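Up at half past five again. The light comes in early now that it is May, and I haven't put the heavier curtain back up since I washed it. Coffee, toast, the end of the apricot jam. I have to remember to put jam on the list, and dish soap, and the small batteries for the kitchen clock.

I spent the first hour on the sourdough. The starter had gone gray on top and smelled like nail polish, so I poured off most of it and fed what was left with rye. 100 grams of flour, the same of water. It had bubbles by the time I had dressed. I'm going to try a lower-water dough this time. The last two loaves spread out flat and the crumb was gummy near the bottom, and I think I have been adding too much water because the videos all do it that way. They use a stronger flour than the one I can get at Stojanovska. I asked at the counter last week if they would order the other kind and was told they would need to take a whole case, which is eight bags. I said I would think about it.

Mixed the dough at seven. 900 grams of flour for two loaves, and the salt went in late because I forgot it and had to work it in by hand. The dough tightened up and fought me for a few minutes. Left it under a cloth on top of the refrigerator.

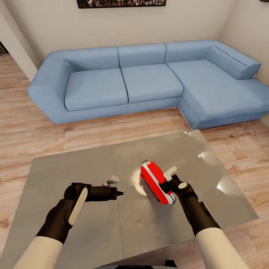
Walked to the bus and got to the library before it opened. Ionuț was waiting outside too, with his bag of returns. He is reading his way through the histories of the river towns and says the one on Tralesus is the only one with decent maps. I told him I had been past there as a kid and remembered only a gas station and a very long bridge. He said the bridge was closed for years and they finally rebuilt it, narrower. We talked for a bit about whether a person can learn a place from a book. He thinks so. I think you can learn what happened there, and the rest you have to go and get rained on for.

I had two things on hold. One was the bread book, the older edition, with somebody's pencil notes in the margins. Whoever it was baked hotter than the recipe says and wrote "still pale" three times in the rye chapter. I am going to trust that person. The other was a novel I no longer remember asking for. I read the first chapter standing up and took it home anyway.

Home before eleven to fold the dough. I do four folds, half an hour apart, and try to get something done in the gaps. In the first gap I paid the water bill. In the second I called my sister and got her voicemail. In the third I lay down and that was a mistake, so the last fold was late by a good twenty minutes. It didn't seem to mind. It had come up nearly to the lip of the bowl and it jiggled when I moved it.

Lunch was soup from the freezer, the lentil one. I had not labeled it and was hoping for the chicken.

My sister called back while I was eating. She has been offered the job at Gunden and does not know if she wants it. More money, and a drive of an hour each way. She went through all the reasons on both sides and I mostly listened. I asked her which one she would be sorry about in a year and she said that was an annoying question. She has until the end of the month. Mom wants her to take it. I said Mom would not be doing the driving. Then we argued a little about the summer, who is going when and who is bringing the cooler, and left it open.

I shaped the loaves after that. The first one was tidy and the second one stuck to the counter and tore along one side. I patched it and turned the patch to the bottom. Both went in the baskets with rice flour, and then into the refrigerator on the lower shelf, where I had to move the pickles and half a cabbage to make room. The book says overnight. The pencil person says thirteen hours and no more.

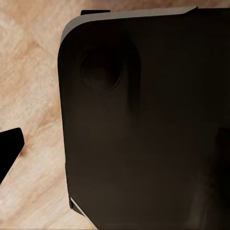 Khôi stopped by around four to return the drill and stayed for tea. He had been up at the Jolunari garden plots putting in tomatoes and his knees were still muddy. He thinks it is too early and so does everyone else up there, and they all planted anyway. If there is a cold night he will go back with bedsheets. He offered me the end row again, the one next to the compost, which the last people gave up. I would like it. I also know what happened to the beans two years ago when I went away for ten days in July. I told him I would let him know, which is what I said to the flour people, and what my sister said to Gunden. We are a family of people who will let you know.

He asked if there was bread and I had to say there would be tomorrow. He took a jar of starter instead. I wrote the feeding on a piece of tape and stuck it on the lid. He wanted to know if it would explode in the car – I said to leave the lid loose and drive like normal.

After he left I swept the kitchen. Rye flour gets everywhere and turns to cement if it gets wet. I found some on the light switch. I hemmed one leg of the black pants and then the light was going and I stopped. The other leg can wait, I am not wearing them this week.

Supper was eggs and the half cabbage, fried with caraway. Good. I should do that more often. I had it with the heel of the last flat loaf, toasted, which is the one thing those loaves are fine for.

Read three more chapters of the novel. It is about two brothers who inherit a ferry. I remember now, it was on a list in the waiting room at the dentist and I took a picture of the page. The older brother is a bore and I suspect I am supposed to like him. I will give it another fifty pages.

The knee was better today, even with the walk. I did the stair exercise in the morning and skipped the evening one.

Things for tomorrow. Oven on at five thirty, with the pot inside. Take the loaves straight from the refrigerator, cut them deeper than last time, lid off after twenty minutes, and leave them in until they are properly dark. Call the dentist about the bill. Dish soap, jam, batteries – I still have not written the list down anywhere but here. Tell Khôi yes or no about the row.

It is ten past ten and I can hear rain starting on the porch roof. Good for his tomatoes, if it stays warm.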